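Stillero Two-Arm Mobile Robot: Open Day Demonstrations and Booking
Home > Mobile Robots > Stillero > See It Working

Come and spend a morning with us and the Stillero before you decide anything.
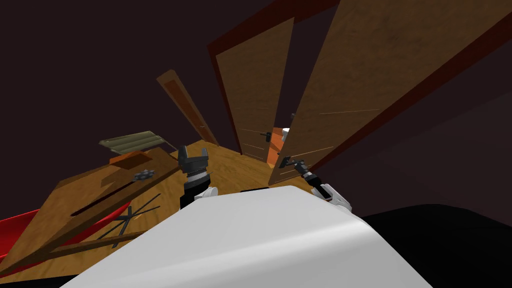

We have been running open days at our Millach showroom for a good while now, and they are still the part of the job we like best. Buying a robot from a page like this one is a lot to ask of anybody, so we would much sooner you came in, had a cup of coffee, asked the awkward questions and watched the thing do some work (and get it wrong now and then, which it will, and which is often the most useful part of the visit).

The next open day is on a Thursday in November. Doors open at 9:30 and there is room for 30 visitors, so please do book.

What you'll see

We start in simulation, on the big screen. The Stillero comes with Vetetden, the practice software that lets you try a job in a made-up room before the real robot goes anywhere near your building. The room we use for visitors has three wooden doors and a table with a few parts on it, and the job is the doors. One arm goes to the handle while the other keeps its gripper open and out of trouble. It sounds like a small thing, but ask anyone who has tried to get a robot down a hospital corridor or through a stockroom and they'll tell you doors are where the day goes!

Valter Kristiansen runs this part, and he is very happy to hand over the controls. You can move a door, change which way it swings, or make the handle stiffer, and then send the robot back in to try again. Last time a visitor kept him at it right through lunch.

After the break we go next door to the real machine, which does the same kind of work on our own doors, plus some picking and placing at a bench.

The short version of the numbers
Height, arms lowered: 152 cm
Reach, each arm: 83 cm
Narrowest doorway: 70 cm
Arms: two, each with a two-finger gripper
Practice software: Vetetden, included with every robot

Bringing your own job

If you can, send us a rough drawing of your room a week ahead, with the door widths and which way each one opens. A pencil sketch is fine. We'll build a simple version of it in Vetetden and you can see how the robot gets on. Wongsuwan, our service partner, will have an engineer there all day for questions about upkeep, spare fingers and training.

Booking

The visit is free and lunch is included. Use the form below or call the showroom, and let us know about any food allergies. Parking is behind the building, second entrance.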